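# Pantry Panels

A collection of photographs and transcriptions of packaged pantry food, put together by Apostolos Sfakianakis and Polyxeni Lambrakis. The working name was Rutent and some older folders still carry it.

We use cookies to remember your preferences and measure traffic. Accept all | Manage settings

## What's in it

The collection covers 243 packages: cereal, crackers, tinned soup, rice, baking supplies and a few spreads. Each package has one or more photos and one text file. The text file holds whatever can be read from the nutrition panel and the front of the package, typed line by line.

Cereal is the largest group. Boxes are stood upright on a table and turned at an angle so the panel and the front can be read together. Lines are copied in the order they are printed, including zeros.
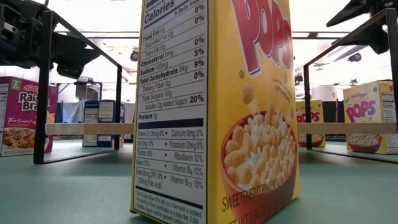
Units stay attached to their numbers, as on the package. "Sodium 105mg" is one line and its 5% goes in the next column. Added sugars are indented under total sugars and keep the word "Includes". Vitamins and minerals set in two columns are read across, left then right, so Iron is followed by Potassium and Thiamin by Riboflavin. If a value can't be read, the field is left blank. Please don't fill it in from a store website.

Spelling follows the label. We write "fibre" and "flavour" in our own notes, but a box that says "Dietary Fiber" is transcribed that way.

## Columns

- item: short name of the product
- group: cereal, cracker, tinned, baking, spread, other
- panel: transcribed nutrition lines
- front: large lettering on the front, then small lettering
- notes: dents, glare, folded flaps, anything hidden

## Splits

Soser is the main set. Stergiou is held back for checking and has 30 packages, 17 of them cereal. A product in one set does not appear in the other, even in a different size.

## Known problems

- Glossy tins have glare across the panel.
- Net weight is often partial on angled boxes. Copy only the part that shows.
- Bilingual packages were typed in English only until October. The French is being added, starting with crackers.
- Recipes, contests and mail-in offers on the backs of boxes are not transcribed.

## Corrections

Send the item name, the line as we have it and the line as it should read. Polyxeni handles cereal and baking, Apostolos does the rest.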